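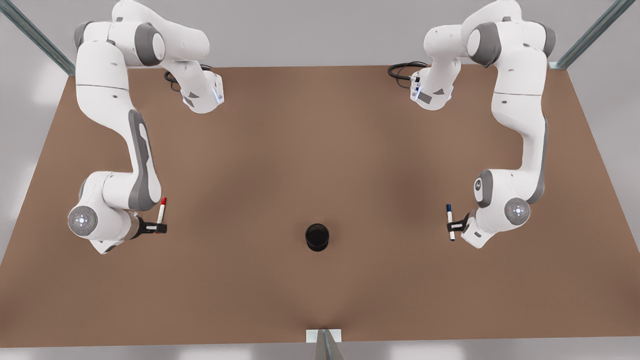 Brown tabletop, matte finish

spyros_petridis
Has anyone here oiled a table that was already waxed? Mine came second-hand from a shop in Nulstead and the seller said beeswax, but he wasn't sure. Water leaves pale rings within minutes. I've got a tin of Flokura hard oil and would like to use it before November, when the heating goes on.

surkgate_joiner
Oil won't go in over wax. You need to get the wax off first. White spirit and a grey pad, wipe with clean rags, then do it again. Leave it overnight before you sand.

AlikiG
Agree about the white spirit, but I'd skip the sanding unless it's badly marked. I did our kitchen table with 2 thin coats, 16 hours apart, and never touched it with paper. It's still fine.

surkgate_joiner
It'll be fine on the top, maybe. The oil sits better on a surface that's been opened up a bit. 120 grit, then 150, and stop there. Go finer and it takes less oil.

spyros_petridis
The tin says 12 hours between coats. Is there a reason for 16?

AlikiG
Cold room. It was still tacky at 12 so I waited.

Tomsbench
I'd leave the oil alone and put wax back on. Ten minutes' work twice a year. Everyone wants a tough finish, then they can't patch it.

surkgate_joiner
You can patch hard oil, that's half the point of it. Varnish is the one you can't patch.

Tomsbench
You can patch it and see the patch. I've had two tables back from customers with a shiny spot in the middle.

AlikiG
That's too much oil left on. Wipe it off after 15 minutes, even if it looks as though it needs more. And lay the rags out flat outside to dry – don't leave them in a heap, they can catch fire.

spyros_petridis
Thanks all. I tried white spirit on the underside and the rag came away yellow, so I suppose it is wax. I'll clean the lot, sand one end of the underside and leave the other, and oil both to compare. How much will I need? The tin is 1 litre and the top is around 3 square metres.

surkgate_joiner
Plenty. You'll have most of it left.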